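Bellow stone polish, 8 oz bottle
Two and a half stars

The label promises "1,000 wipes of protection." I'd like to meet whoever counted. I bought this for our big stone table, the one with the rust-brown veins and the dark green band, after the Atex spray left it streaky.

It does shine. So did the Atex, for a day. The smell is milder, I'll give it that, and it buffs out with a plain paper towel, so you can skip the microfiber cloth they try to sell you with it. The green part came up better than the beige, where I still see haze if I sit low enough.

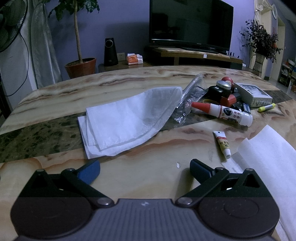
My bigger gripe is that this table gets used. Glue, tape, markers, whatever needs fixing that week. A polish that wants "24 hours undisturbed" was written for a showroom. I gave it one night in October and it felt tacky by the window until lunch.

Might finish the bottle. Won't buy a second at this price.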